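Rendov hand-held gripper kit: review after a build in our shared workshop

December 31, 2025

I have wanted a pair of these since June, when the first parts list for the Rendov went round, and I finally built a set at Tarigan, the shared workshop where I rent a bench. Short version: I love them. The longer version has a few grumbles in it.

What you get

Two grippers to assemble, a bag of 56 screws (I had two left over and still don't know where they should have gone), black jaw pads, cabling, and a sheet of markers to print and stick on. The idea is that you do a job by hand, through the jaws, and use the recordings to teach your arm at home. Mine is an old Mestel with a wobbly shoulder, so I wasn't expecting miracles.

The build

It took me 13 hours over three evenings. The shells went together beautifully - no filing, no swearing. The jaw linkage is the fiddly bit. Step 22 in the booklet has the spring drawn the wrong way up, and I only noticed once both sides were closed. Ikhsan Simanjuntak, at the next bench, had already made the same mistake and showed me how to get the spring out with a dental pick, which saved me stripping the whole thing again. Do the markers last, and do them slowly. A crooked one has to be peeled off and printed again.

In use

I wanted soft, awkward things to pick up, so it was flower stems and leafy sprigs at the table and over the basin.

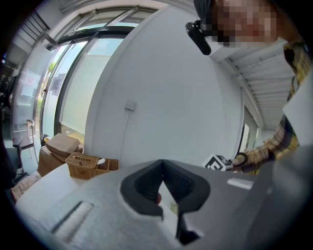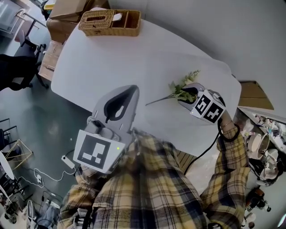
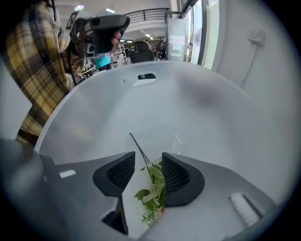
Grip and feel

The pads are the best part by far. They close gently enough that you can hold a thin stem without mashing it, and you can feel through the handle when you've got hold of something, even something as light as a bit of greenery. I'd expected to be clumsy for a week and I was happily moving stems about by the end of the first evening! Long stems do want to swing, so take them near the middle.

Weight is fair for short sessions. After over 77 goes in one sitting my wrist was complaining, and I'd like a softer handle. The cable could also leave the body at a better angle - I keep brushing it with my sleeve.

Software

Adia, the free program most people at Tarigan use, read my recordings first time once I'd typed in the marker size. Measure your printed ones with a ruler, as my printer had shrunk them slightly and everything came out a little off until I fixed it.

Would I build it again?

Yes, and I've already promised to help with a second set. Get a decent small hex driver before you start, the one in the box is rubbish.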